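October 25, 2020
Bench log – RAM pull/reseat demos, Dolen cell

Teleop again today. Goal was 70 clean demos for the PC task, didn't get there. Controller lag came back after lunch, restarted the Kalomik bridge, better but still feels mushy on small wrist turns. Need to look at the rate setting, I think somebody left it at 500 ms timeout from the Lunddale tests.

Notes for whoever drives next:
– come in slow over the case, cables will catch a finger if you cut across the corner
– start recording BEFORE you move, not after. Lost 2 demos that way
– don't fight the gripper if it closes off center. Back out, open, go again. Keep the retry in the recording, the policy needs to see it
– tray slots are tight, line up from above then go straight down. Angled drops just jam

Tried hand guiding for the first approach too. Arm is heavy in that mode and my path was all wobble. Going back to remote for everything, maybe hand guide just to save way points.

Case on its side on the slotted table, tray to the left of it: 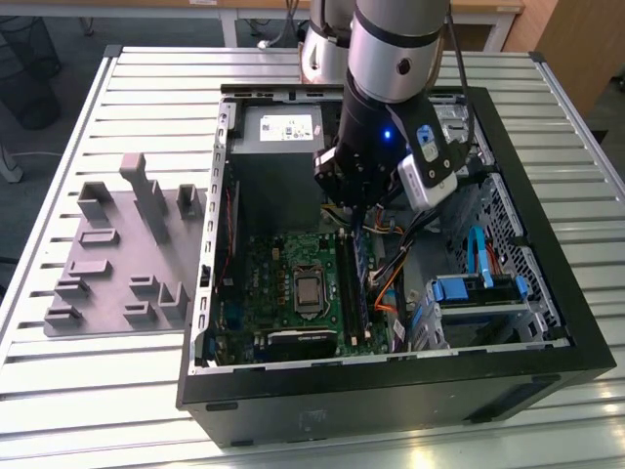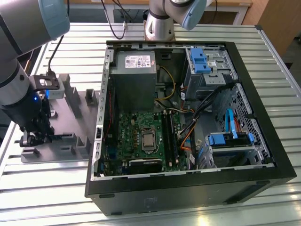
Still to do: re-zero the left arm, tape down the tray corners, rename todays files (I used the April naming by mistake, sorry). Also the Chowdhury script drops the last 5 frames of each episode, which is exactly where the release happens. Checked it agianst the raw log, same every time. Fix that before any training run.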